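Print Production Basics
Handout 4: Reading a label press brochure

Bring this sheet to the lab at Trostley. You will need the Stillow brochure and a pencil.
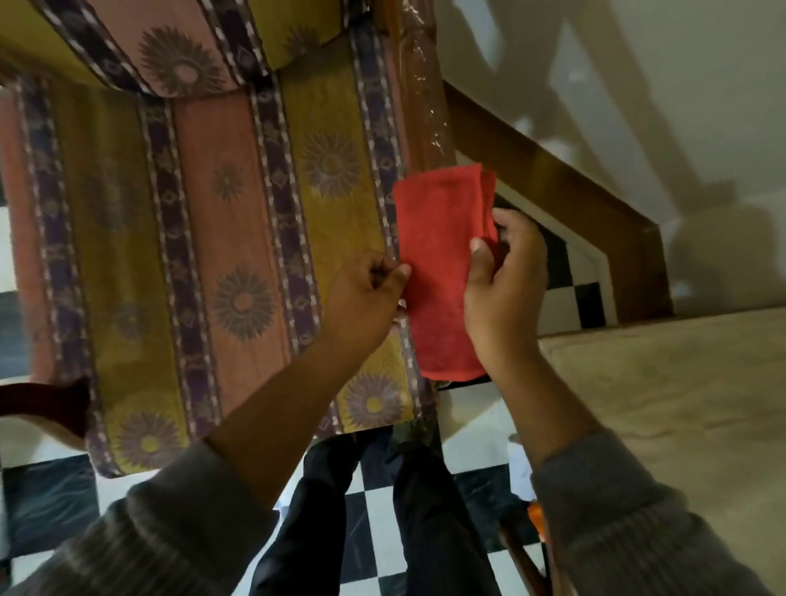
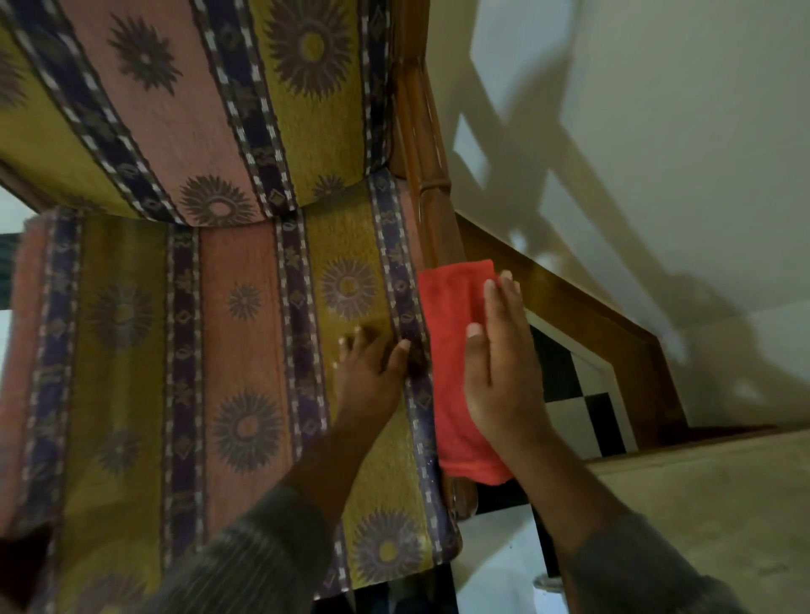

Speed claims first. The Stillow sheet gives 1,708 labels an hour for its desktop unit. What size of label? At what ink coverage? The sheet doesn't say, and until it does I would treat the number as decoration. A small black address label and a full-bleed wine label are different jobs.

Cost per label is worse. Vendors like to quote a run of 1,000 with ink only. Ask whether the price covers stock, the liner, setup waste, printhead wear and the operator's time. Trendham quotes ink and stock but leaves out waste, so the two figures can't be compared as printed.

"Waterproof" needs a test behind it. Which liquid, for how long, on which stock? Pigment ink on coated film may hold up well. The same ink on plain matte paper may not, and the brochure will use one word for both.

Resolution: a high dpi figure tells you little about small type. Ask for a sample set in 4 point, reversed out of a solid. Jurić's chapter on registration is useful here, though I think it goes too easy on inline die cutting.

For next time: mark every claim in the Stillow brochure that has no test condition attached. I found nine. Write one question for the sales rep beside each.

Handout revised February 16, 2024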